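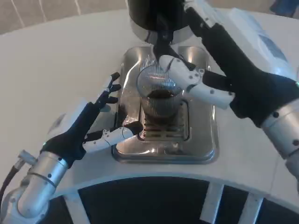 Cup clearance was the first quantity fixed in this study of drip loss at the counter coffee station in the Gorcombe building. A cup that stands well below the outlet gives the stream more room to spread and splash. With the clear ribbed glass on the slotted grate, the rim sits just under the chrome collar, and this was taken as the reference position. The glass also allows the coffee level to be read from the side, although the vertical ridges distort the line.

2. Method
Each run used one cup placed at the middle of the grate. The tray was wiped and dried before the run. After dispensing, the liquid left on the grate and in the basin was taken up with a weighed paper towel, and the towel was weighed again. Runs were made in two sets: 34 at the reference position and 34 with a shorter cup. The scale was checked against a 100 g mass at the start of each set. Weighing was done by Fitriani Nugroho.

3. Results
Visible splash outside the grate was recorded in 7 runs with the shorter cup and in none at the reference position. In 9 runs the towel gained less than the scale could resolve. These were entered as zero.

4. Sources of error
Residue dries between the slats and is not fully removed by wiping. Late drips from the outlet were counted only if they fell before the cup was removed. The towel method does not separate coffee from rinse water left under the grate.

5. Further work
Repeat both sets with the grate soaked overnight, and add a third cup height.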